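第3章　手を貸して教える

ロボットに片づけを教えるなんて簡単だろう、と私も最初は思っていました。スリッパを拾って棚に置く、それだけですからね。ところが遠隔操作の席に座ってみると、自分がふだんどうやって物をつかんでいるのか、まるで説明できないんです。親指が先なのか、ほかの指が先なのか。考えはじめると手が止まります（みなさんも家で試してみてください、かなりじれったいですよ！）。

この章で扱うのは、人がやってみせて覚えさせる方法です。やり方は大きく2つあります。ロボットの腕を直接つかんで動かす「直接教示」と、離れた席から操縦する「遠隔教示」。直接教示は力の加減が伝わりやすいかわりに、指の多い手になると人間の手が足りません。私がスコヴホルムの実験室で主に使ってきたのは遠隔教示のほうで、グロークリーと呼んでいる操縦ソフトに、操作者の手の動きとロボットの頭のカメラ映像を一緒に記録していました。

スリッパの課題で集めた記録は755回分。そのうち53回は、あとで見返して学習から外しました。つかみそこねたからではありません。失敗してやり直した回はむしろ残してあります。外したのは、私が途中で迷って手を宙に浮かせたままの回です。迷いまで真似されると困りますから。

操縦中に見えるのは頭からの視点だけなので、棚はかなり急な角度で見下ろすことになります。慣れないうちは奥行きをよく読み違えました。中段の真ん中にある灰色のスリッパなど、かかとが棚の手前の縁から少しはみ出していて、指をどこから入れるか悩むところです。下段は上の板の影が落ちるので、手を出す前に頭の向きも考えておきます。
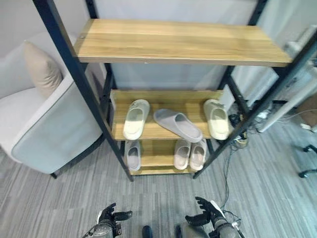

3.1　操作者の手とロボットの手を対応させる

人の手とロボットの手では、指の長さも関節の曲がる範囲も違います。まずは指先の位置を合わせるのか、関節の角度を合わせるのか、そこから決めていきましょう。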